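About Nedarell

Nedarell supplies tableware and felt table mats to canteens, schools and small hotels. The current list has 159 items, most of them plates and shallow bowls. Stock is held at our Titirard warehouse and packed to order — minimum quantity 100 pieces per item.

Mats are cut from one grade of felt and sold in gray only. Corners are rounded as standard. Square corners can be ordered from March. 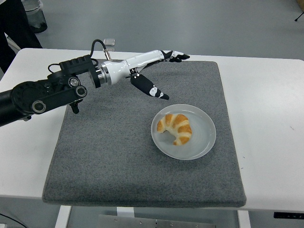
Brahim El Idrissi
Product Manager, Tableware

A round plate with a raised rim on a gray felt mat. Mats and plates are listed separately and can be ordered on one form.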